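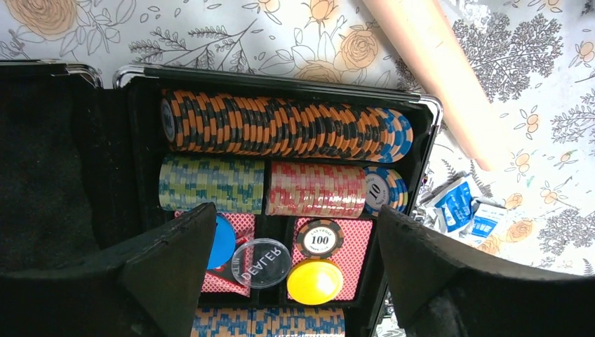
Open chip case on a tablecloth, lid to the left, chips on edge in the channels.

Repacking a poker chip case by color
Updated 1/2/23

A chip case goes out of order after a few games. Chips get pushed into whichever channel has room, the rows lean, and the next setup starts with sorting. The steps below put a mixed case back in order and keep the rows tight when it is carried.

Before you start

Work on a covered table. A cloth keeps chips from rolling and protects the table from the metal corners of the case. Open the lid flat so the hinge carries no load. Allow 40 minutes for a first full repack.

1. Empty one channel at a time
Lift chips out in short runs, thumb at one end and finger at the other. Do not tip the tray. Set each run down flat by color.

2. Check the edge markings
Sort by the edge markings as well as the base color. Blue chips are the usual problem: a blue chip with orange and white marks and a blue chip with yellow and white marks can belong to different values. Turn one face up and read the center label if in doubt.

3. Measure the channel
Stand a counted run of 22 chips in the empty channel and mark where it ends. Use that length to work out how many fit. Leave a gap of one chip thickness. A channel filled to the wall is hard to unload without a tool.

4. Load the largest color first
Give the most numerous color the longest run. In the case shown, the top channel is mostly black and orange, with a short group of blue at the right end. Smaller colors can share a channel, as the green and the red-pink do in the second one.

5. Square the rows
Press from both ends until the chips stand upright. A wavy row has slack in it. If chips still lean, add chips of the same color or cut a foam spacer to fill the space. Pavix foam strip, 11 mm, works in most trays.

6. Close and test
Lower the lid slowly. If it does not seat, look for a chip standing proud of its row. Latch the case, lift it by the handle, set it flat again and open it. Rows that moved need a thicker spacer.

Related: Tello tray liners, part 639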